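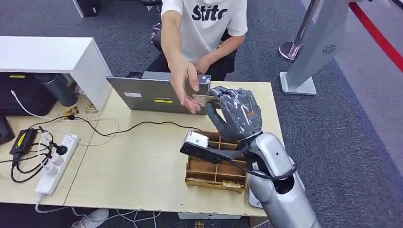
Slide 1. Small tan card held near the edge of an open laptop, with the wooden compartment box on the table.

Good afternoon, and thank you for staying after lunch. My name is Ya-wen Fung. I will speak for twenty minutes and then Beatrice Ondieki will answer with me.

(Wait for the door to close.)

My subject today is letters to people in prison, and mainly to people who are in prison for a song, a poem or a speech at a meeting. I have written such letters for nine years. English is my third language, so please raise your hand if I am not clear.

Slide 2. How I began

In Flallum there was a singer who performed in the old language of the valley. He was arrested after a concert in May. The charge was "disturbing public calm". His family asked us not to use his name in talks, and I will respect this.

A friend gave me his prison address on a piece of paper. I did not know what to write. I wrote about the weather and my bicycle. It was a bad letter, I thought. Eight months later his sister wrote to me that he had read it aloud to the other men in the cell, two times, and they had discussed the bicycle.

(Pause. Do not hurry here.)

Slide 3. What Postbridge does

Postbridge is the group Beatrice and I belong to. We keep a list of prisoners who have agreed, by themselves or through a lawyer or family, to receive letters. We do not put anybody on the list without this agreement.

Last year our members sent 1000 letters. We know that 105 prisoners received at least one of them, because they answered or because a lawyer told us. About the others we cannot say.

Money: a member pays for own stamps. The group pays for translation, and last year this cost us 800 pounds. Beatrice has the paper with the accounts if somebody wishes to see it.

Slide 4. What to write

Write in short sentences. Many letters are read by a censor before the prisoner sees them, and a censor who is confused will put the letter in a drawer.

Do not write about the case. Do not write the name of any organisation, also not ours.

Write about ordinary things. Food is good. Football is good if you really follow it. One of our members described the same apple tree for three years.

Do not promise to visit, and do not promise that he or she will be free soon. I made this mistake in my second year and I am still sorry for it.

Keep a note of the date and what you said. After some months you will not remember.

(If somebody asks about drawings: in Flallum permitted, in other places it depends. Ask Beatrice.)

Slide 5. The Trisano letters

This is the part I was asked to speak about in particular.

In Trisano the prison office decided that inmates may receive letters from relatives only. The theatre group Ambrosio had four of its actors inside at that time. The play they had made was about a tax collector, and it is quite funny, I have read it.

What could we do? Some of us wanted to pretend to be cousins. We had a long argument about this, two evenings. I was against. If one false cousin is discovered, the true cousins also lose their letters.

So we wrote to the prison office instead, openly, each person with own name and address. We asked politely for the rule to be changed. We sent our letters also to the local newspaper, which printed three. After five months the rule became "relatives and registered correspondents". One has to fill in a form and wait. The form is unpleasant and it is four pages, but we are now registered.

I do not claim that our letters did this. There were lawyers working also, and two of the actors' mothers stood outside the gate every week in the winter.

(Drink water.)

Slide 6. When there is no answer

Most letters have no answer. Please prepare for this before you begin. A new member often stops after the third letter, and I understand it.

My advice is to choose a fixed time in the month. I write on the first evening after I am paid. I make tea and I write one page, and I do not think about the answer.

Slide 7. How to join

The sheet is at the back. Write your name, an address and the languages you can read. You will get one prisoner's address and a short guide in simple words. Please read the guide also if you are an experienced writer.

We need people who read Portuguese and Tigrinya.

(Invite Beatrice to the front. She will begin with the question of parcels, then open to the room. Finish by 3.15, the choir has the hall after us.)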